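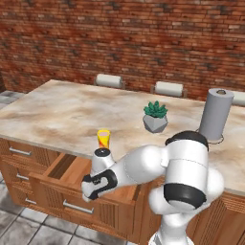
Plante grasse en pot gris, plan de travail marbré, mur de briques.

On m'a encore conseillé la méthode Stullmont. Quatre-vingt-dix jours pour désencombrer son logement, un carnet à remplir chaque soir, et au bout du compte une cuisine où il ne reste presque rien de sorti. J'ai lu le livre en septembre, crayon en main, et je reste sur ma faim.

L'auteur, Karthikeyan Salian, affirme qu'un plan de travail dégagé fait gagner 9 minutes par repas. Mesurées comment ? Chez qui ? Pas une note de bas de page. Chez moi, l'huile, le sel et la planche à découper vivent dehors, et chaque fois que je les ai rangés dans un placard, j'ai passé la soirée à ouvrir ce placard.

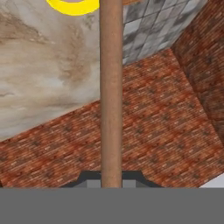
Il y a aussi la règle des 100 objets, ustensiles compris. Je veux bien, mais une fourchette compte-t-elle pour un objet, ou le lot de couverts entier ? Le livre dit l'un au chapitre deux et l'autre au chapitre six. Sur le forum, une lectrice a posé la question et on l'a renvoyée vers la formation en ligne. Payante, bien entendu.
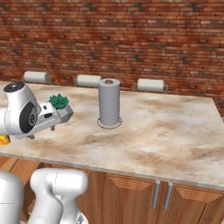
Et puis viennent les boîtes. Pour posséder moins, il faudrait d'abord acheter la gamme Cernent, couvercles assortis et étiquettes vendues à part. J'ai fait le total pour une cuisine comme la mienne, cellier inclus : 2000 euros. Mes bocaux de confiture feront l'affaire.

Je garde tout de même une idée, celle de vider un seul tiroir à la fois. Ma mère le faisait déjà, sans carnet. J'ai commencé par celui des piles et des ficelles, je vous dirai si ça tient jusqu'à Noël.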